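Catalogue > Furniture Care > Surface Oils and Waxes > Zekard Hard Wax Oil

Zekard Hard Wax Oil, Clear Matt
26/02/2026
By Siham Naciri, Mundis Technical Publications

Zekard Hard Wax Oil is a clear finish for interior wooden furniture. It is supplied by Mundis to schools, libraries, offices and private households, and is intended for desks, dining tables, shelving and worktops that receive daily use. It may be applied to new wood or to wood from which the previous finish has been fully removed.

The product is a blend of plant oils and waxes in a low-odour solvent. It soaks into the upper part of the wood and leaves a thin, matt surface which can be repaired locally. Customers who require a high gloss should consult the separate page for Utar Varnish. Zekard Hard Wax Oil should not be applied over varnish, paint or any sealed factory coating, as it will remain tacky and will have to be wiped off with solvent.

Order code: 3476
Finish: clear matt
Recoat interval: 20 hours
Recommended abrasive before first coat: 80 grit, followed by a finer grade
Use: interior only

Preparation

The surface must be clean, dry and free from grease. Old wax should be removed with a suitable cleaner and the wood left overnight. Sand in the direction of the grain throughout. Scratches made across the grain are difficult to see on bare wood but become plain once the oil has been applied, particularly on pale species such as maple, ash and birch. Remove all dust with a vacuum cleaner and then with a cloth lightly dampened with water.

Oil darkens most woods slightly and gives a warmer tone. The extent of the change varies between species and between boards of the same species. A trial on the underside of the piece is strongly advised before work begins. Where a pale appearance must be kept, the Ekwueme White Base may be used as a first coat.

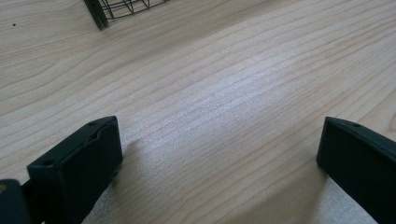
Application

Stir the tin well before use and again at intervals during the work. Apply a thin coat with a short-haired brush or a lint-free cloth, working from one end of the surface to the other. Allow the oil to stand for ten minutes and wipe away any excess. A second coat should be applied in the same manner after the recoat interval given above. End grain may need a third.

Rooms should be well ventilated during application and drying. Low temperatures lengthen drying times considerably. Furniture may be returned to light use on the day after the final coat, but should not be covered, washed or loaded with heavy items for 4 further days.

Used cloths can ignite without warning as they dry. They must be soaked in water and laid flat outdoors, or kept in a sealed metal container until disposal.

Maintenance

Wipe with a damp cloth and a mild soap. Bleach, ammonia and scouring pads will damage the finish. Dull areas may be lightly sanded and re-oiled without treating the whole surface.

Availability

The revised tin with the wider lid replaced the earlier pattern in November. The contents are unchanged and both may be used on the same piece. Trade accounts are handled by Danjuma Iyamu at the Mundis sales office.

Comments (3)

Solène Picard
Used on a birch dining table. Second coat took longer than stated to dry, but our dining room is cold. Very pleased with the colour.

Oluwaseun Okeke
Can this be used on a child's desk that has been painted before? There is still a bit of paint in the corners.

Chidubem Okonkwo
@Oluwaseun I would get the paint off first. I left some on a bookcase and the oil stayed sticky there for a week.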